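Two Arms at the Canteen Counter
Project report by Samer Kassab, December

Our group looked at how the Codcombe canteen staff work now that Pavska runs the sorting table.
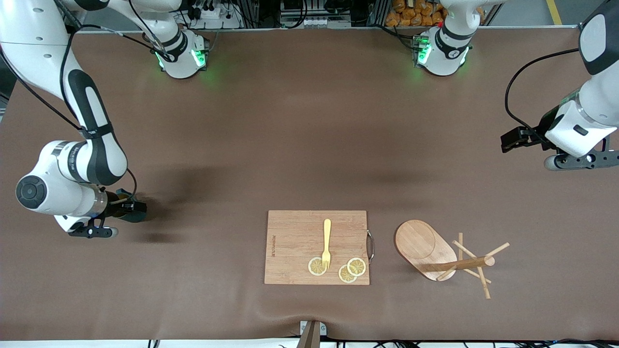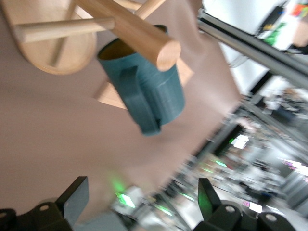 Photos: Qaisi Lab

The staff used to put away 221 mugs a shift by hand. Now two people set out boards, forks and mug trees, and watch for stops. Both said their wrists hurt less. One misses talking at the sink. Training took 30 minutes, which they called too short. We did not ask about pay, and the manager declined to discuss hours.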